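Skemari Brown Kraft Paper, 300 mm Roll

Home > Packing & Wrapping > Paper > Kraft

Sold by the roll. In stock at the Psarras Street shop, 28 rolls left.

We don't write long pages for paper as a rule. Most of what gets said about kraft paper on other shops' pages is padding, and a fair bit of it is wishful. It's brown, it comes on a roll, and it's good for some jobs and poor for others. I've kept this one because people kept ringing up with the same questions after buying the wrong thing elsewhere.

What you get

One roll of plain brown kraft, 300 mm wide and 30 metres long. No print, no coating, no backing. The core is cardboard and fits the Jarnness bench cutter if you already have one. It also fits most other cutters, but measure yours first. "Most" is a word I've learned not to lean on.

The supplier's sheet calls the colour "honey". I'd call it brown. It varies from batch to batch, so if you need two rolls to match, buy them together and tell us in the notes. We can't match a roll you bought last July.

What the supplier says, and what I think

"Tear resistant." Compared with newsprint, sure. Put the corner of a picture frame through it and it tears like any other paper. Double it over at corners.

"Lies flat straight from the roll." It doesn't. The last few metres near the core curl the most. Cut your piece, roll it gently the other way and leave it under something heavy overnight.

"Crease free finish." I asked them to take this off the label and they haven't. Kraft creases when you handle it and the folds stay in. Some people like the look. If you don't, no brand of kraft will make you happy, and the dearer ones are no better for it in my experience.

"Suitable for wall display." Partly. It makes a decent plain backing for a market stall or a kids' art wall. Expect ripples if you only fasten the top edge, and expect the colour to look darker wherever a shadow falls on it. Next to a white wall the brown looks a good deal warmer than it does on the roll.

"Eco choice." I've asked for something in writing and I'm still waiting. Until I have it, I won't be repeating the claim here. Plain, clean offcuts can go in with your paper recycling if your council takes them. Pull the tape off first.

Good for

Wrapping books, crockery and small parcels
Covering a table for glue or paint (two layers for paint, it soaks through one)
Void fill, scrunched up
Sewing patterns, if you don't mind a narrow sheet and some joining

Not so good for

Anything greasy or wet
Direct contact with food (we hold no paperwork for that, so please don't)
Heavy boxes sent through the post with no other wrapping
Framing work where you want an archival paper

Hanging it up

Low-tack tape is the usual choice and it's fine for an afternoon. For anything longer I'd use small clips along a batten. Stasteo putty holds well but has left a greasy spot on every sheet I've tried it on, whatever the packet says. Start at the top, let the paper hang for an hour, then fasten the sides. Pulling it tight straight away gives you diagonal folds that won't come out.
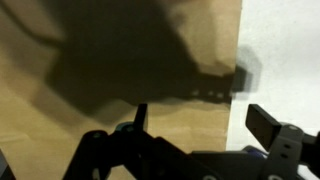
Delivery and returns

Rolls go out in a cardboard tube. We post twice a week. Unopened rolls can come back within 30 days, and you pay the postage unless the mistake was ours. Opened rolls can't be returned for colour, for the reasons given further up.

If the roll turns up with a crushed end, send us a photo before you use it. A dent in the core is fine as long as it still turns. A dent through the paper isn't, and we'll replace it.

Questions we've been asked

Is there a wider one?
Not from this maker. We trialled a 900 mm roll from another supplier and the edges were ragged, so we sent it back.

Can I iron it?
You can, on low, no steam, with a tea towel between. It helps a bit with ripples. Sharp folds will still show.

Will it fade?
Yes, in a sunny window. I can't tell you how fast and I'd be wary of anyone who can.

Page checked by Perihan Sezer, 23/08/2023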